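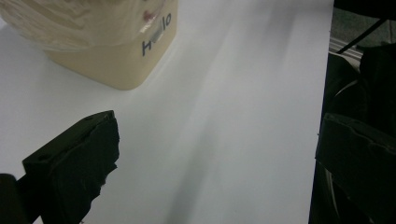

How Does a Robot Learn to Tidy Up?
A Young Reader's Guide to the Trisis Hand Gripper Kit

Picking up a cup is easy for most people. For a robot, it is a hard job. The robot must find the cup, reach for it, and close its fingers without crushing it.

The Trisis kit helps people teach this skill. It contains two grippers, one for each hand. A gripper is a tool with two fingers that open and close. The person holding it does a simple task, and a small camera on the tool records the work. A computer studies the recordings later and looks for patterns that a robot can follow.
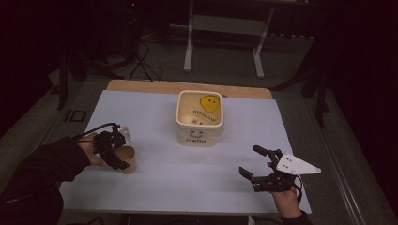
A person uses two grippers. The left one holds a paper cup.

The kit is offered to schools and science centers by Hotevance, a company in the town of Brurelholm. Each kit comes with 20 task cards. A card may ask the user to lift a cup, move it, or place it in a container. Most tasks are repeated 10 times, and the objects start in a new spot each time – a robot that has seen only one spot may be confused by another.

Why are the fingers padded?

Hard plastic can slip on smooth things. Soft pads give the fingers a better hold. Pads wear down with use, so the kit includes a spare set. An adult should change them.

Why use everyday objects?
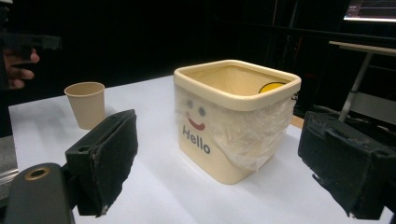 Homes and classrooms are full of things with different shapes and surfaces. A paper cup bends when it is squeezed. Clear plastic wrap is shiny and wrinkled, and a computer may find it difficult to see where the wrap ends and the object begins. Practice with many kinds of objects prepares a robot for real rooms.

Who may use the kit?

The grippers are made for adults and for students aged 10 and older. Younger children may choose the task cards and set out the objects. A full lesson takes 39 minutes, including time to pack up.

Words to know

Gripper: a tool that holds things.
Task: a job to be done.
Recording: pictures or sounds that are saved.

Next in this series: The Pawlak Sorting Arm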